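Section 4. Running the Cloth Demonstration for Visitors

This section is for the host of an open day. Please read Section 3 (power and network) before you start. The full program takes 8 minutes for each group of guests.

The robot works with one hand on a blue cloth at the white table. 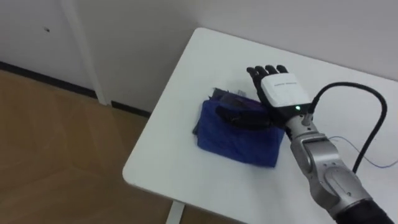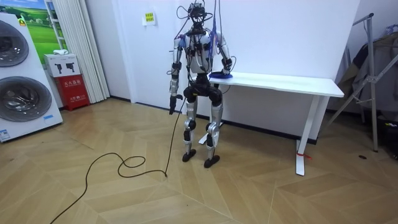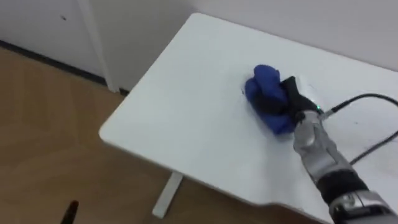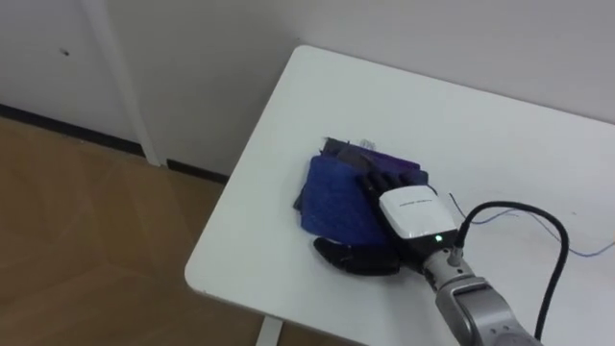
Before the guests enter

1. Put the cloth on the table, near the rounded corner. The position does not need to be exact.
2. Check that the small light near the wrist is green. If it is not green, do not continue – see error 289 in the list at the end of this manual.
3. Walk one time along each cable on the floor and move it away from the visitors' path.
4. On the Kandale panel, choose "Guest" and set the arm speed to 2. Higher levels are only for the laboratory.

Caution: The arm can start without a sound. Keep all guests behind the floor line until the panel shows "Hold".

During the demonstration

5. Tell the guests which arm will move, then press Start.
6. Stay next to the stop button. A second host should answer the questions.
7. If the cloth falls, press Hold, wait for the arm to stop, and only then pick it up.

Note: At the March open day, many guests asked to touch the fingers. This is allowed only in Hold, one person at a time, and without rings or bracelets.

After the last group

8. Press Park and wait for the tone.
9. Write the number of cycles in the log. At 4000 cycles the hand must go to Tomomi Kinoshita for inspection, also when it seems to work well.

Questions about the guest program: Percy Cuadros, Vuder visitor desk.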